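Step 4. Sorting the small stuff into the tray

Okay, the tray is assembled and the feet are on, so now comes the part I like best! I've been through this with my own Plundus tray more times than I can remember, and this order gives me the least fuss.

1. Wash the tray in warm water with a little dish soap and let it dry for 30 minutes. Mine goes on the rack by the window.

2. Dump the whole drawer out next to it. Yes, all of it, even the soy sauce packets.

3. Start with forks. I lay mine with the tines pointing toward me, but go the other way if you grab by the handle (my sister does, and her drawer works fine).

4. Thin sticks go in next. They'll fan out a bit and that's okay, just keep them inside the rims so the drawer can close.

5. Spoons last. If yours have patterned handles like my teal and pink ones, pair them up on the table first and then move them over together.

Note: the Bukden divider only fits the older Plundus trays. If yours has the number 82 stamped underneath, skip the divider and go straight to step 5 of the next section.

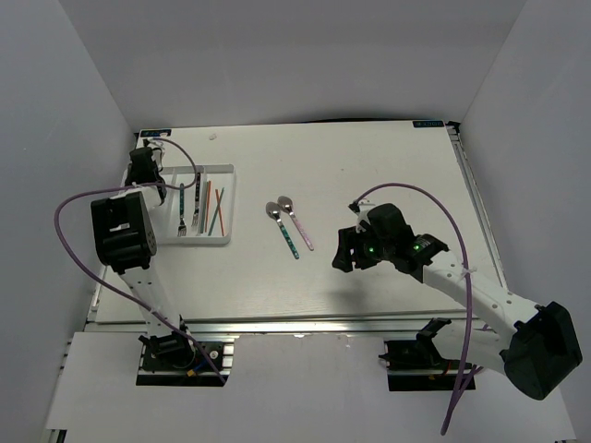 Gumaro Pacheco wrote in to say that he puts spoons in before anything else, as they take up the most width, and whatever is left over goes to the forks. He also thinks I'm too easy on chopsticks and should make people tie them with a rubber band. I tried the rubber band for a while and kept losing it, but his spoons-first idea is a good one for a narrow drawer, so go ahead and swap steps 3 and 5 if that's you.

Caution: don't push the tray into the drawer with a knife lying across the top. It'll catch on the underside of the counter and scratch it (ask me how I know).

6. Slide the tray in, open and close the drawer a few times, and listen for rattling. A strip of Pumitz liner under the back edge quiets mine right down.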